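Section 4: Setting Up Your Zokix Room Dehumidifier

Reading time: 5 minutes

Read this section before you plug the unit in for the first time. It covers placement, the first run, the drain hose and the humidity setting. Cleaning and storage are in Section 6.

4.1 Before you start

The dehumidifier ships upright and must stay upright. If it was laid on its side during delivery or in the back of a car, stand it up and leave it unplugged for a full day. The oil in the compressor needs that time to settle.

CAUTION: Do not run the unit on the same day it has been lying down, even for a short test. Damage caused this way is not covered by the warranty.

1. Cut the straps and lift the carton straight up off the base.
2. Remove the tape from the tank, the louver and the power cord.
3. Take out the bag behind the tank. It holds the drain hose, the hose clip and the spare filter.
4. Check the rating label on the back. Units sold for the Brolham range are marked 400 W. If yours is marked otherwise, use the leaflet that came in the carton in place of this section.

Keep the carton if you have room for it. The foam end pieces are shaped for this model.

4.2 Choosing a place

1. Stand the unit on a hard, level floor. Thick carpet can block the intake at the base.
2. Leave a hand's width behind the unit and twice that above it. The air comes out at the top.
3. Keep it away from radiators, stoves and direct sun. Heat near the sensor gives a false reading.
4. Plug it straight into a wall outlet. Do not use an extension cord or a power strip.

Note: In a basement, start in the dampest corner for the first week, then move the unit toward the middle of the floor. In a bedroom, any open spot will do.

Close the windows and outside doors. With a window open the unit pulls moisture out of air that is replaced as fast as it dries, and it will run all day without the reading changing. Inside doors can stay open if you want to dry more than one room, but expect it to take longer.

4.3 First run

1. Push the tank in until it clicks. The TANK light should be off. If it stays on, slide the tank out and check that the float moves freely.
2. Press POWER. The display shows the current room humidity after a few seconds.
3. Press MODE until CONT lights up. The fan starts at once. The compressor starts up to three minutes later – this delay is normal and happens every time the unit is switched on.
4. Let it run in CONT until the tank is full. The unit shuts itself off and beeps.
5. Empty the tank, put it back and press POWER again.

The first few tanks fill faster than later ones. Carpets, drywall and furniture give up moisture for several days after the air itself has dried, so do not judge the unit by the first afternoon.

CAUTION: Do not drink the collected water or give it to pets. It may be used for flushing a toilet or washing down a driveway.

4.4 Setting the humidity

1. Press MODE until AUTO lights up.
2. Press the up or down arrow to choose a level. Each press changes the setting by five percent.
3. Wait. The display flashes the new setting, then goes back to the room reading.

Fifty percent suits most homes. Go lower only if you are drying out a room after a leak, and go back up once the walls feel dry. Wood floors, pianos and guitars do not like very dry air.
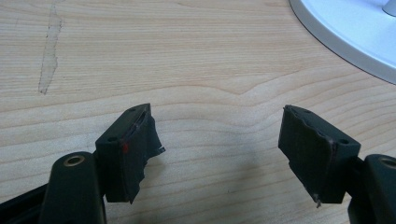

The unit turns on when the room is more than three percent above your setting and turns off when it drops below. In cool weather it may sit idle for hours. The fan keeps turning slowly in AUTO so that the sensor gets fresh air – it can be switched off by holding FAN until it beeps.

4.5 Fitting the drain hose

Use the hose if you do not want to empty the tank by hand. Water leaves by gravity only, so the drain has to be lower than the outlet on the back of the unit.

1. Switch off and unplug.
2. Pull the rubber plug out of the outlet. Keep it. You will need it when you go back to using the tank.
3. Push the hose on as far as it goes and close the clip.
4. Run the hose to the floor drain with a steady downward slope. Loops and kinks will stop the flow.
5. Leave the tank in place. The unit will not start without it.
6. Plug in, run for an hour and check for drips at the outlet.

Note: A longer hose, part 1026, can be ordered separately. Do not join two hoses together.

4.6 If it does not start

E1 on the display means the room is too cold. Warm the room and try again. E3 means the sensor is not reading. Unplug the unit for ten minutes, plug it back in, and contact the service desk if the code returns. Frost on the coil clears by itself in the defrost cycle, during which the compressor stops and the fan runs.

Zokix Home Products, 321 Humcombe Road, Brolham | Contact service | © 2024 Zokix | Back to top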